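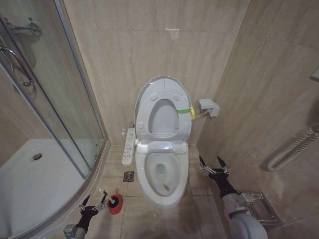

Left gripper drops the brush when the lid sensor wakes up

bujar_g
Posted 18 Aug 2022

Hi all, long-time reader, second post. I'm running the two-arm cleaning setup on a Pellex base and I've got a fault that's driving me up the wall. The bathroom routine goes fine right up to the brush. Left arm goes down to the red holder, fingers open, closes on the handle, lifts... and then somewhere on the way to the bowl the left side faults out and the fingers just let go. Brush on the floor. Nine runs yesterday and it did it in four of them.

The log says "grip current low, release" and then nothing useful. The right arm doesn't care at all, it just sits there holding position with its fingers open.

My theory is the toilet. It's one of the electronic ones with the button panel down the left side, plugged in at the wall on the right. Every time the arm goes past that panel I worry it's either bumping it or picking up some noise from it. Has anyone seen this?

sorin_ang

Noise from a toilet seat? I doubt it. I've had mine working right next to a washing machine and never had a dropped grip. Look at the handle angle first. Yours leans out of the holder with that white tip on the end, and if you're closing on the tip you've got hardly anything to hold. Go lower.

bujar_g

I did go lower! Started at the tip, moved down in two steps, same thing. Lower also means the wrist gets really close to the shower track, and I don't love that with all that glass.

lejla_s

Before anybody gets into grip points – what's the release doing there in the first place? A low current reading should make the arm stop and hold. If it opens the fingers every time it's unsure, one day it'll do that with something worse than a toilet brush. That's a safety setting and I'd fix it before chasing anything else.

Also good call strapping the seat and lid up. I had a lid come down on a wrist in January and the finger joints were never the same. I use a Spahić strap, yours looks chunkier.

sorin_ang

Disagree on hold. If it grabs something it shouldn't (a power cord, say) I want it to let go. Release on fault is the default on Pellex for a reason.

lejla_s

Let go of a cord, sure. But that's a high current case, when it's pulling against something. He's getting LOW current. Two different faults, and on the older firmware they both go to the same action, and I think that's daft. You can split them in the fault table.

bujar_g

OK I did not know you could split them. Where's the table? I've got the Oro controller, not the stock one.

lejla_s

Same place, under limits, second page. Set low current to hold and leave high current on release, then we're both happy. Power the arms down before you save, mine twitched when I did it live.

rhughes_wirville

Jumping in because I had this on an Oro. What's your grip force at? Mine came set to 65 percent and it was fine on a dry handle, then slipped as soon as there was any water on it. The fingers close a bit further when the handle slides, the current drops, and there's your fault. Nothing to do with the toilet.

Metal fingers on smooth plastic are not great anyway. I put heat shrink on mine. Ugly, but it works.

bujar_g

65! Yes, exactly that, never touched it. And the handle does get wet, I rinse the brush between runs and put it straight back. I feel a bit silly now.

sorin_ang

So, the grip. Just saying.

p_moriarty

Don't rule out the panel completely, Bujar. I don't buy the noise idea either, but those buttons sit right out along the side, and an elbow on the wrong one gets you a jet of water over the arm. Had it happen to me. I unplug the seat at the wall before a run now, and I tape a bit of card over the buttons for good measure.

bujar_g

Hadn't thought of the spray. Unplugging from now on.

Update: split the faults the way Lejla said and dried the handle. Did four runs, no drops. Then I wet it on purpose and it slipped, but this time the arm stopped and held on to the brush, so that part works. Still have to raise the force and do something about the fingers. Rhiannon, what size heat shrink did you use? Mine are pretty slim and I don't want it catching on the joints.

rhughes_wirville

I'll measure it tonight. Keep it off the joints, only the last bit of the fingers needs it.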